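Zumow side table in "warm brown," two months in

2 stars out of 5

I bought this from Urnamport after reading what felt like 801 glowing reviews, most of them written the day the box arrived. I waited a while before adding mine. My short version is that it's a decent brown surface on top of a base I don't trust.

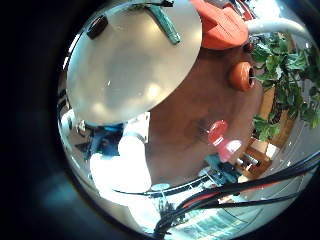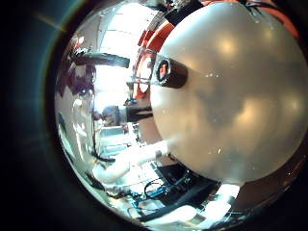
First photo: the brown top with a round orange thing and a pink-red one on it, and the plant alongside.

The color is the best part. The listing said warm brown and I expected something closer to ketchup, but it's fine, and it sits okay with our light wood cabinet. Bright stuff looks good on it. If all you want is a place to put small things down next to a plant, you could stop reading and buy one.

Then there's the "wipe-clean, no-fuss finish." I wiped it, and there was fuss. Plain water leaves a dull patch that takes a second pass with a dry cloth, and a mug left overnight gave me a ring that is still faintly there in January light. Urnamport's answer was to sell me a bottle of their own care oil. I passed.

Assembly is listed at 10 minutes. It took me roughly an hour, mostly because one of the bolts wouldn't catch and I had to back everything out and start over. The wobble showed up in the second week. Tightening helps for a few days.

The claim that bugs me most is "tested for 3,000 hours." Tested how? Sitting in a warehouse is also 3,000 hours of something. I wrote and asked, and got back a link to the same page.

My old Droranance table cost less, was uglier, and never moved an inch. I gave it away, which I regret.

Pros: color, easy to lift
Cons: finish, wobble, customer service
Would I buy it again? No. Maybe on sale, for a corner where it wouldn't get bumped.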